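Choosing a grey paint: frequently asked questions
Rurkimau Home Pages
Last updated June 28, 2024

Is there such a thing as a neutral grey?
On a chart, yes. On your wall, I have my doubts. Nearly every grey sold for houses has a bit of blue, green, pink or brown in it, and the name on the tin is chosen to make you forget that. Light from the window, the carpet and the house across the road will all push it one way or the other. If a shop tells you its grey "goes with everything", ask to see it next to something yellow.

Why does my grey look green in the afternoon?
Usually the pigment was always a bit green and the morning light was hiding it. Trees outside will do it as well, and so will some cheap bulbs. Check the bulbs first, it's the only one of those you can sort out for the price of a bulb.

Can I judge a colour from a photo?
Not in my view, though every maker's website would like you to. A camera decides for itself what counts as grey, your phone decides again, and a single flat colour can come out with several tints in it. We wouldn't order so much as a tester on the strength of a picture.

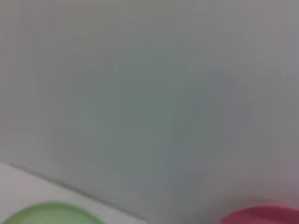 One reader wrote in to say this is too gloomy, and that she picked her hall colour from her phone, ordered it the same night and has been happy with it for years. Fair enough. She also mentioned that the hall has no window, which does take away most of the trouble.

How many testers should I buy?
Fewer than they want you to. The Vumton chart has 1,919 colours on it, 27 of them filed under grey, and I would defy anyone to tell some of the neighbours apart once they're dry. Pick three. Paint each one on a big piece of lining paper, two coats, and move the sheets round the room for a few days. Tester pots painted straight on to the wall leave ridges that show through later, and you end up comparing the new colour with the old one instead of with your furniture.

Is Eretico worth the extra money?
Eretico is the chalky range people ask us about most. It does look nice, very flat, and it marks if you brush past it with a bag. The leaflet says it is "breathable", a word I would like to see explained before I paid for it. In a spare bedroom, why not. In a hall or on the stairs I'd buy an ordinary scrubbable matt and have it mixed to match.

Does colour matching work?
Better than the expensive brands let on, and not as well as the shop says. The trade counter at Lloyd matched a sample for us and in daylight it was spot on. Under the kitchen lights it was pinker — you could see it from the doorway. Have the whole lot mixed in one go and keep the label, as a second batch may not be the same.

What does a colour consultant do for the fee?
They visit, hold up cards and send you a list. The dearest quote we were sent was £1,350 for a small terrace, paint not included. Some of them have a good eye, I won't argue with that. Ask beforehand whether they earn anything on the paint they recommend, and see how long the answer takes.

Should I go by the name or the number?
The number, always. Names get changed and reused. A grey we liked was given a new name in December along with a new price, and the code on the lid stayed the same.

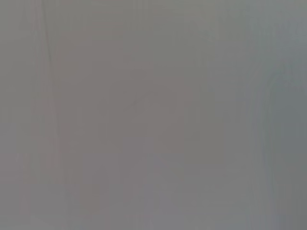
Grey at very close range, pinkish in one part and cooler in another.

Do I need a special primer under grey?
If you are going over red, navy or bare plaster you need something. It needn't be the tinted primer from the same range, whatever the tin says. A mist coat will do on new plaster, and a plain white undercoat covers most of the rest. Stains from smoke or old leaks do need a proper stain blocker.

Is grey going out of fashion?
We get this one every year, generally from people who have read an article by somebody selling beige. Paint it if you like it. Test it in the evening as well.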